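# 작은 플라스틱 바구니, 색깔별로 나눠 쓰시는 분 계세요?
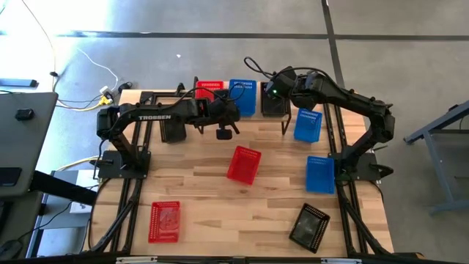
**분류: 수납·정리 > 바구니/트레이**

**moksu_ban**
작업대에서 쓰는 바구니입니다. 빨강, 파랑, 검정 세 가지 색이고 옆면에 격자로 구멍이 난 게 있습니다. 상판은 밝은색 원목 집성 무늬입니다. 지금은 색을 섞어서 아무렇게나 올려놓고 쓰는데 이번 토요일에 한 번 정리하려고 합니다. 색으로 용도를 나눌지, 색은 무시하고 이름표를 붙일지 고민입니다. 안에 넣을 건 나사, 케이블 타이, 테이프, 펜 같은 잡동사니입니다.

**서랍세칸**
색으로 나누세요. 빨강은 자주 쓰는 것, 파랑은 가끔 쓰는 것, 검정은 버릴지 말지 모르는 것. 저는 이렇게 2년 썼습니다. 이름표는 내용물 바뀔 때마다 다시 붙여야 해서 금방 안 하게 됩니다.

**hanji77**
저는 반대입니다. 색 규칙은 정한 사람만 압니다. 같이 쓰는 사람이 있으면 일주일 안에 다 섞여요. 저희 공방은 바구니가 19개인데 전부 이름표로 갔습니다. 마스킹테이프에 유성펜이면 됩니다.

**서랍세칸**
19개면 이름표가 맞겠네요. 사진 정도 개수면 색으로 충분하다고 봅니다.

**moksu_ban**
같이 쓰는 사람이 한 명 있습니다. 그 사람은 색을 안 봅니다.

**hanji77**
그럼 이름표요.

**밤톨네**
나사 넣으실 거면 구멍 크기부터 확인하세요. 저도 격자 바구니에 작은 나사 넣었다가 바닥에 다 흘렸습니다. 바닥에 두꺼운 종이 한 장 깔면 되는데 옆구멍은 못 막습니다. 나사는 뚜껑 있는 통에 따로 넣고 그 통을 바구니에 넣는 게 낫습니다.

**moksu_ban**
그 생각을 못 했네요. 나사는 빼겠습니다.

**jjokmun**
뒷줄 오른쪽 검정 바구니가 들어가 있는 철사 거치대는 어디 건가요? 비슷한 걸 찾는 중입니다. Jirketti에서 본 건 폭이 18cm라 저희 집 바구니가 안 들어갔습니다.

**moksu_ban**
상표가 없어서 저도 모릅니다. 동네 잡화점에서 샀습니다.

**밤톨네**
Verkden에 폭 조절되는 게 있습니다. 조금 흔들리긴 해요.

**jjokmun**
감사합니다. 찾아볼게요. 그런데 저는 거치대를 쓸 거면 전부 쓰는 쪽이 좋다고 생각합니다. 하나는 거치대에 있고 하나는 비스듬하게 놓여 있으면 결국 손 가는 대로 쌓입니다.

**서랍세칸**
그건 동의 못 합니다. 들고 다니면서 쓰는 바구니는 거치대에 넣었다 뺐다 하는 게 더 귀찮아요. 뒷줄만 고정하고 앞쪽은 자유롭게 두는 게 현실적입니다.

**jjokmun**
앞쪽을 자유롭게 두면 작업할 자리가 없어집니다. 저는 상판 앞쪽 절반은 무조건 비웁니다.

**hanji77**
이건 jjokmun님 말이 맞는 것 같습니다. 바구니는 뒷줄 한 줄만 두고, 남는 건 선반으로 올리세요.

**두부한모**
색 더 필요하시면 작은 바구니는 개당 1,000원짜리로도 충분합니다. 저는 Beltincombe 것도 써 봤는데 손잡이 쪽이 거의 똑같이 갈라졌습니다. 비싼 걸 살 이유를 모르겠어요.

**밤톨네**
햇빛 드는 자리면 싼 건 색이 빨리 바랩니다. 7월 지나고 보니 빨강이 분홍 비슷하게 됐습니다.

**두부한모**
저는 창 없는 방이라 그건 몰랐네요.

**moksu_ban**
의견 감사합니다. 일단 이름표를 붙이고, 색은 맞출 수 있는 데까지만 맞춰 보겠습니다. 뒷줄 한 줄로 줄이는 건 선반 자리를 재 보고 결정할게요. 나사용 뚜껑 있는 통은 어떤 크기가 좋은지 추천 부탁드립니다.

**밤톨네**
바구니 안쪽 치수부터 재서 올려 주세요.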